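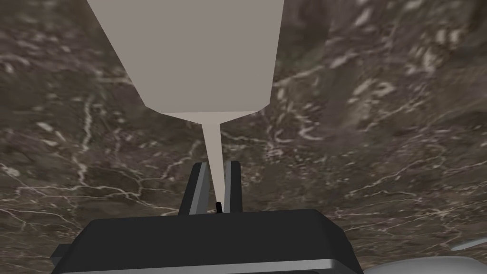 Wrist view in simulation: the two fingers either side of a tapered spout, over a marble surface.

Comparing Two Parallel Grippers in Simulation Before a Bench Trial

Vistcombe Robotics Laboratory, Guidance for Users
Prepared by Waqas Gilani. Reviewed by Gijs Van Dijk.
Last revised 15 Jul 2024

Purpose

This page sets out the procedure for comparing two parallel grippers in the simulator before either is booked for the bench. It applies to all users of the two-arm station and replaces the notes issued in June. The worked case compares the Verbruggen narrow finger set with the Skirkano standard set, but the steps are the same for any pair that share a wrist mounting.

A simulated comparison does not replace a physical one. It shows whether a gripper can reach the object, whether the fingers clear what stands nearby, and whether the wrist camera keeps the contact point in view. Questions of grip force, wear and slipping are left to the bench.

Before you begin

You will need a user account on the Clarnbridge server, the current model files for both grippers, and a saved copy of the room you intend to use. Do not edit the shared copy. Users who have not run the two-arm station before should first complete the introductory session.

Check that the finger opening in each model file matches the maker's data sheet. One of our early comparisons had to be withdrawn after a finger model was found to have been entered at twice its true width.

Step 1. Load the room and set the seed

Open your copy of the room and set the seed to 400. The seed fixes where the small objects are placed, so both grippers will meet the same layout. Record it on the first line of the run sheet. If you need a second layout, use 700 and start a new sheet.

Let the objects settle before moving either arm. Items with a narrow base sometimes fall during this stage. A fallen item should be left where it lies, provided that it falls in the same way for both grippers. If it does not, reload the room.

Step 2. Fit the first gripper

Attach the first gripper to the arm under test and leave the other arm unchanged. Open and close the fingers once with nothing between them, and watch the gap from the wrist camera. The fingers should move evenly towards the centre line. If one leads the other, the joint limits are probably wrong and should be corrected before going further.

Note also how much of the wrist view is taken up by the gripper housing. A wide housing can hide the near side of an object at the moment of contact, and this has decided more than one comparison in our records.

Step 3. Check the approach from the head camera

Change to the head camera and bring the working arm over the counter. Keep the idle arm clear of it. 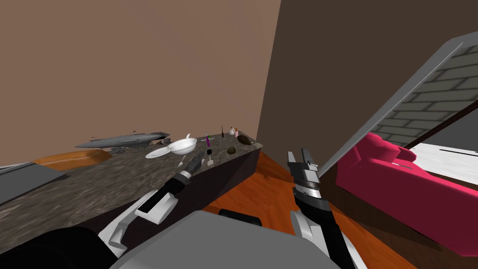 Head camera view: left gripper extended over the counter, right gripper held clear of it.

Choose a target with neighbours close by. An object standing alone tells you little, as almost any gripper will reach it. In a layout such as this one, the small items near the left gripper's tip make a more useful test than the airship, whose long hull is easy to find but may hide what lies behind it from a low approach. The bowl and spoon are a fair second choice: the handle stands up beyond the rim, and a wide finger may meet the bowl first.

Move the tip to a point just short of the target and stop. Save both camera views. Then advance slowly until the simulator reports contact, and write down which part touched first and what it touched. Contact with a neighbouring object counts as a failed approach, even where the grasp could have been completed.

Step 4. Repeat the approach

Make 6 approaches to each target, reloading the room each time. Vary the wrist angle between approaches and keep the same list of angles for both grippers. Do not adjust the approach by hand after a failure — the next user must be able to run the list exactly as written.

Step 5. Fit the second gripper and run the same list

Replace the first gripper and repeat Steps 2 to 4. Where the second set of fingers is longer, correct the tool offset. Omitting this correction will make the longer fingers appear to strike the counter too early, and the results cannot be used.

Step 6. Complete the run sheet

Enter the following for each gripper:

Seed and room name
Target object
Wrist angle for each approach
First contact, and with what
Whether the contact point stayed visible in the wrist view
Any object that moved before contact

Remarks should be kept to what was seen in the run. Opinions on which gripper is to be preferred belong in the covering note.

Reading the results

Compare failed approaches first, then visibility. If one gripper has fewer failures but often loses sight of the contact point, state both findings plainly and ask for a bench trial of the pair. Differences of a single approach should not be treated as meaningful.

Completed sheets are to be sent to Gijs Van Dijk, together with the saved views from both cameras. Bench time will not be given without them. Queries about model files or tool offsets should be addressed to Waqas Gilani.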